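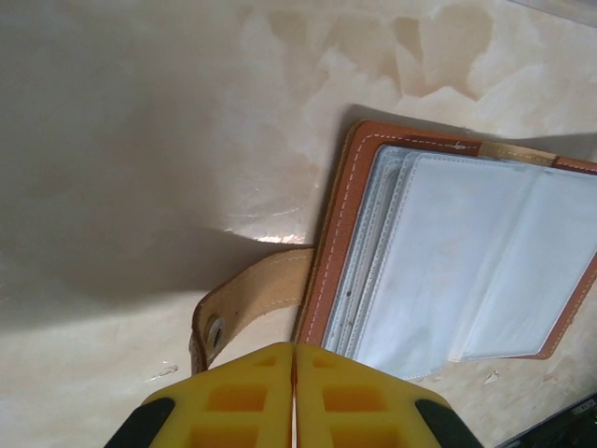

Kartenetui offen, Lasche mit Druckknopf links, Klarsichthüllen leer

Kartenetui aus Leder: Druckknopf hält schlecht, Hüllen milchig

Hamdia Tekleab
September 2020

Es geht um ein Kartenetui von Corkitz, orangebraunes Leder mit weißer Naht, innen ein Stapel Klarsichthüllen. Zwei Probleme:

Der Druckknopf an der Lasche schließt nur noch, wenn höchstens 6 Karten im Etui stecken. Mit mehr springt er nach kurzer Zeit wieder auf. Gekauft im Juni, damals hielt er auch voll bestückt. Die Lasche rollt sich am Ende nach unten, auch wenn das Etui offen liegt.

Die Hüllen wirken milchig. Barcodes von Kundenkarten liest der Scanner an der Kasse durch die Folie nicht mehr. Lässt sich das reinigen, oder müssen die Hüllen raus? Sie sind am Rand vernäht, herausziehen geht also nicht.

Lederfett von Grasurholm wäre vorhanden.

Jarmo Hirvonen

Zum Knopf: Zuerst feststellen, welches Teil nachgibt. Unterteil und Oberteil ohne Karten schließen und mit dem Fingernagel seitlich anheben. Geht das fast ohne Widerstand, ist die Feder im Oberteil ausgeleiert – dann hilft nur Austausch. Hält der Knopf leer gut, ist die Lasche für die Füllung zu kurz, und ein neuer Knopf ändert nichts.

Für den Austausch den Schaftdurchmesser messen, nicht den Kappendurchmesser. Den alten Knopf mit einem kleinen Seitenschneider von der Rückseite her aufkneifen, nicht heraushebeln, sonst reißt das Loch aus. Passendes Setzwerkzeug verwenden. Sets von Vimus kosten etwa 7 Euro.

Die eingerollte Lasche leicht anfeuchten, flach auflegen und 2 Tage unter einem Brett beschweren. Kein Föhn, keine Heizung. Fett erst danach und sehr sparsam, rund um den Knopf gar keines.

Hüllen: lauwarmes Wasser mit einem Tropfen Spülmittel auf ein Mikrofasertuch, gut auswringen, jede Hülle einzeln wischen, offen trocknen lassen. Kein Alkohol, kein Aceton. Bleibt der Schleier, ist es Weichmacher oder Abrieb, das geht nicht mehr weg.

Asfaw

Hatte ich auch mit dem Knopf. Einfach mit der Zange ein bisschen zusammendrücken, hält seitdem. Hüllen hab ich so gelassen, für die Kasse nehm ich die Karte halt raus.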